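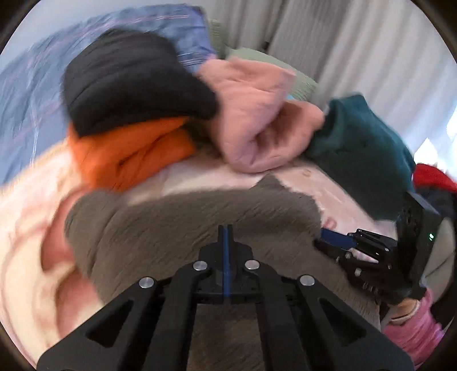 Chapter 3
Sorting and Folding Mixed Garments

3.1 Scope of the chapter

Chapter 2 dealt with flat goods: sheets, towels, table linen and other pieces with straight edges and a single layer. Garments are less regular. They have sleeves, hoods, waistbands and fastenings, they are sewn from more than one piece of cloth, and they come to the folder in whatever position they were last dropped. This chapter covers the work between the arrival of a mixed heap on a bed or table and the placing of finished stacks in a drawer or on a shelf.

The methods apply to household quantities. Commercial finishing, where garments are pressed on forms and carried on hangers, is treated in Chapter 9. Ironing is treated in Chapter 5 and is mentioned here only where it changes the order of work.

On completing the chapter the student should be able to break down a mixed heap without stretching or snagging its contents, classify each garment by construction and bulk, select a fold suited to the storage space available, and estimate the stack height that a given set of garments will produce.

3.2 Terms used

Heap. A quantity of garments lying without order, with layers crossing one another.

Lie. The position in which a garment rests when released on a flat surface without being smoothed.

Loft. The thickness of a fabric under no load other than its own weight. Brushed and fleeced fabrics have high loft. Shirting and lining fabrics have low loft.

Recovery. The degree to which a folded fabric springs back toward its unfolded state. A garment with high recovery will not hold a narrow fold unless it is held in place by its neighbours.

Face. The side of the garment that is outermost in wear. Unless stated otherwise, garments in this chapter are folded with the face outward.

Base width. The width of a garment after the sides and sleeves have been turned in and before any crosswise fold is made. The base width determines the number of stacks that a drawer will accept.

3.3 The work surface

A bed is the most common surface in household practice and is adequate for sorting. It is less satisfactory for folding. The mattress yields under the hand, so that creases cannot be pressed flat, and a loose sheet or blanket will travel with the garment as it is turned. Where a bed must be used for both operations, the cover should be drawn tight and any spare bedding moved to the foot or set on a chair. Blankets left among clothing are easily gathered up with it, particularly where the two are close in colour and texture.

A table is preferred for folding. The surface should be smooth, dry and at about the height of the wrist when the arm hangs at the side. A surface 100 cm in length allows an adult's jumper to be laid out with its sleeves bent at the elbow. Shorter surfaces can be used if the sleeves are turned in one at a time.

Light should fall from the side. Overhead light hides lint and pulled threads on brushed fabrics, and both are more easily dealt with before folding than after.

3.4 Breaking down the heap

Garments are removed from the top of the heap downward. Each is taken by the body of the cloth, a full handful at a time, and lifted clear before it is moved sideways. Pulling a garment out by a sleeve or a hem puts the whole weight of the layers above it on a single seam. In knitted goods this can lengthen the sleeve permanently, and ribbed knits will often show the distortion as an uneven spacing of the ribs.

If a garment does not lift freely, the layers crossing it should be turned back until it does. Hooks, zip pulls and drawcord ends are the usual causes of resistance. Zips are closed and hooks fastened as each piece comes out of the heap.

Garments found inside out are turned at this stage. Pockets are checked at the same time.

3.5 Classification

Household garments may be placed in three classes for folding purposes.

Class A: low loft, low recovery. Shirts, blouses, light cotton tops, nightwear and most underclothing. These hold a crease readily and may be folded small.

Class B: moderate loft, variable recovery. Jumpers, cardigans and ribbed knits. These should be folded and never hung, as the weight of the garment will draw down the shoulders. Folds should be broad, and no more than one crosswise fold is used on heavy knits.

Class C: high loft, high recovery. Fleece tops, lined sweatshirts and dressing gowns. These occupy the greatest volume for their weight. A single fleece may take up the space of several Class A garments, and the number of Class C items usually decides whether a drawer will close.

Colour plays no part in classification. It is relevant to laundering (Chapter 1), and some households stack by colour for ease of finding, but it has no effect on the choice of fold.

Where a garment falls between two classes, it is assigned to the bulkier one.

3.6 Base width and drawer capacity

The base width is found by subtracting the clearance from the internal width of the drawer and dividing the remainder by the number of stacks required. Suppose that a drawer measures 84 cm internally, that three stacks are wanted, and that a total clearance of 3 cm is allowed. The base width is then 81 divided by 3, or 27 cm.

A base width of 27 cm suits most adult Class A and Class B garments. Class C garments fold poorly below 30 cm, as the turned-in sleeves double the thickness along the sides and leave a hollow at the centre. If Class C garments are to share the drawer, the number of stacks should be reduced to two.

A folding board cut to the base width will keep the stacks uniform. Stiff cardboard is sufficient. The board is placed on the back of the garment with its upper edge at the collar, the sides and sleeves are turned in over it, and the board is withdrawn before the crosswise fold is made.

3.7 Order of work

Class C garments are folded first and placed at the bottom of the stack, where the weight of the remaining garments will compress them. Class B garments follow. Class A garments are folded last and placed on top. Items awaiting ironing are set aside at the sorting stage and are not folded.

The folds themselves are described in Sections 3.8 to 3.11, beginning with the plain rectangular fold.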